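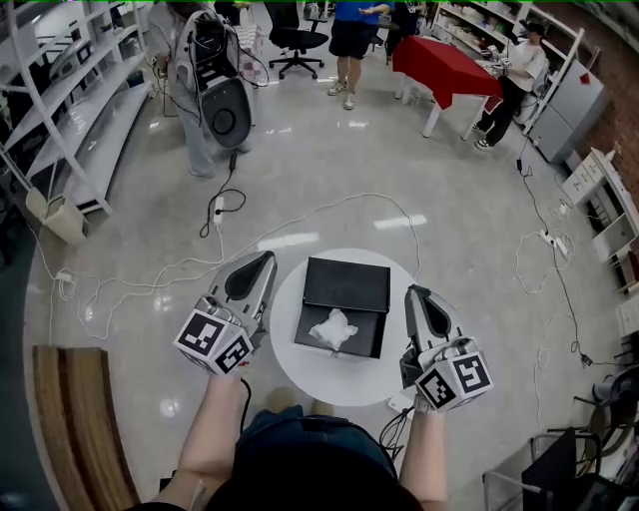 Okport見学記 箱と紙の一日

9月20日、OkportにあるSevardaleの公開日に行ってきた。8月に申し込みのはがきを出し、受付番号は1756だった。駅からは川沿いの道を歩いて10分。途中に坂が一つあり、荷物が多い人はバスのほうが楽だと思う。

受付は建物の脇の入口で、名前を書いて首から下げる札を受け取る。参加費は2000円。飲み物の券が一枚付いていて、帰りに使った。靴はそのままでよく、上着と傘は廊下の棚に置く。

最初に通されたのは一階の作業室である。床は明るい灰色で、よく光っている。奥の壁は赤いれんがで、その手前に灰色の書類棚が立っている。左右には白い棚が並び、左の棚には細かいものがいろいろ載っていた。引き出し式の白い収納もある。床には電源タップと白いコードがかなり伸びているので、足元を見ながら歩くことになる。つまずきやすい靴はやめたほうがいい。

部屋には家具が何種類かあった。赤い布をかけた机は脚が白い。椅子は黒っぽいものばかりで、キャスター付きの事務椅子も混じっている。隅のほうに湾曲した木の板が置いてあり、何に使うのか聞きそびれた。

いちばん長くいたのは白い丸テーブルのそばだった。蓋を後ろに起こした黒い箱が一つ開いていて、手前の浅いところに白いティッシュが丸めて入っている。テーブルの端には白い小さなカードもあった。箱、薄い紙、カードの三つは、この日の話の中心でもあった。

箱詰めについて教わったことを書いておく。中に敷く紙は、きれいに折るより一度軽く丸めたほうが品物の角になじむ。丸めすぎると弾力がなくなるので、手のひらで一回、という加減らしい。カードは最後に入れる。先に入れると紙の下に潜り、受け取った人が紙ごと捨ててしまうことがあるそうだ。蓋付きの箱は、蓋を向こう側に倒して手前から詰める。横向きに置くと蓋が腕に当たる。家で贈り物を包むときはいつも横向きに置いていたので、これは直したい。

丸いテーブルを使う理由も質問した。角がないので何人かで囲みやすく、箱の向きを変えても隣の人の邪魔になりにくいとのこと。ただ、物を端に寄せると落ちやすいという欠点もあり、カードのような軽いものは重しを載せることもあると言っていた。

続いて二階の資料室。Brornerの古い紙見本帳と、Tsujiの木箱の図面が並んでいる。こちらは撮影できない。見本帳は表紙が傷んでいるので、めくるのは係の人に頼む。3235番の薄紙がよかった。色は生成りに近い白で、持つとかすかに音がする。売っているかと聞いたら、もう作っていないという返事だった。図面のほうは寸法の書き込みが細かく、老眼には少しつらい。拡大鏡は受付で貸してもらえる。

昼は外に出た。Sevardaleの中に食堂はなく、近くにパン屋とそば屋が一軒ずつある。そば屋は満席だったのでパンを買い、川べりのベンチで食べた。再入場は札を見せればよい。

午後は希望者だけの質問の時間だった。湿気の多い時期の箱の保管について聞いた人がいて、床に直接置かず棚の二段目より上に、という答えだった。紙は箱に入れっぱなしにせず、平らにして別にしまう。うちでは押し入れの一番下に重ねてあるから、帰ったらまず場所を変えるつもりだ。

売店は小さく、薄紙の束と無地のカードが中心だった。カードを一組買った。現金のみなので注意。釣り銭用の小銭が足りないようで、前の人は両替に行かされていた。

帰りのバスは本数が少なく、夕方は間が空く。時刻表は受付の横に貼ってあるので、入るときに見ておくとよい。次回の公開日は未定で、案内は入口の掲示板に出るとのことだった。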